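Projects > Workshop > Threads > Gripper build

Print this page | E-mail this page

Obed Kpodo
OK so a few of you asked how the hand-held gripper is coming along. Long thread, get a drink. Two fingers, one handle, and me trying to teach a robot arm to fold laundry in a spare bedroom. I'm calling it Prurkatum and I'm not taking questions on the name.

Obed Kpodo
Quick recap for the new people. I use the gripper by hand, do the chore, and record it. Later the arm gets a copy of the same fingers and tries to do what my hand did. The arm is at Cenalholm, the shared shop across town, bolted to a bench next to the drill press. The hand-held one lives with me.

Obed Kpodo
Version one was a disaster. I printed the linkages too thin and they flexed every time I squeezed. You'd close on a T-shirt and the tips would slide past each other like scissors. I kept going for a week because I'm stubborn, then I looked at the recordings and threw out all 88 of them.

Obed Kpodo
Version two has fatter links with triangle cut-outs, plus proper metal pins at the joints in place of the screws I'd been using. The screws backed out constantly. I found one in my sock. The cut-outs save a bit of weight and my wrist is grateful after an hour.

Obed Kpodo
Shout out to the folks at Issahaku (the little parts counter two doors down from the shop) who let me dig through the odds and ends bin for pins. Came home with way more than I needed and I regret nothing.

Obed Kpodo
Finger pads! I went through so many. Bare plastic: useless on anything slippery. Foam: great grip, tore on the first zipper. Bike tube rubber: grabbed so hard it wouldn't let go, I was shaking my hand over the bed like I had gum on it. The textured ones I'm using now grab a cuff and let go when I want them to. Mostly.

Obed Kpodo
Somebody asked about cost. I've spent 79 dollars on the hand-held half, not counting filament I already had. The arm belongs to the shop so I'm not adding that in. Please don't make me.

Obed Kpodo
Knits are the current boss fight. T-shirts are easy, they lie flat and stay put. A chunky knit stretches when you pull, so the sleeve you just folded comes creeping back out. My rule for now is go in low at the cuff, close slow, lift a little, then move across. If I lift too high the whole front comes with it and I start over.

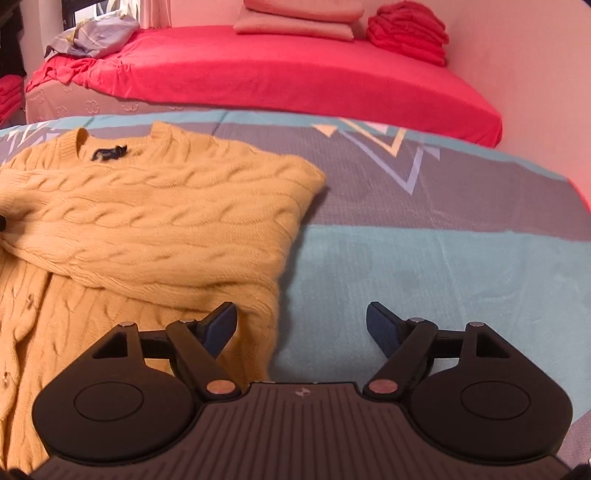
Going in for the cuff on the mustard cable knit. Sleeve's across the chest, fingers still open.

Obed Kpodo
I like that sweater for testing – the cuff is ribbed so there's something to bite on, and the cables are thick enough that you can tell right away if you grabbed two layers. The bed is a lot softer than the bench at the shop though, and that worries me. On a duvet the fingers can sink in and scoop under. On a hard bench they can't. I'll have to do a bunch of these over on a table.

Obed Kpodo
Count so far on version two is 504 folds recorded. I'm throwing away the ones where I dropped something or sneezed. The software side is a pile of scripts I call Ganavance, and it sorts them into a folder per garment if I remember to type the name in first. I do not always remember. There is a folder called "sdfg" and it's all pants.

Obed Kpodo
To the person asking if the arm can fold a sweater yet: no. It can fold a dish towel if you lay the towel down nicely and don't breathe on it. Last time I tried a T-shirt it folded one side beautifully and then pushed the whole thing off the bench.

Obed Kpodo
Next up: stiffer springs, a handle that isn't wrapped in tape, and a run at the buttons problem. When you drag a cardigan by the front the buttons catch on the pad edge. I think rounding the corners will do it. If anybody has a spare roll of flexible filament they hate, I'm at the shop most evenings after 7.

Obed Kpodo
Also yes, I'll post the print files. Want to fix the left link first, it's got a crack starting near the pivot. Probably October.

Print this page | E-mail this page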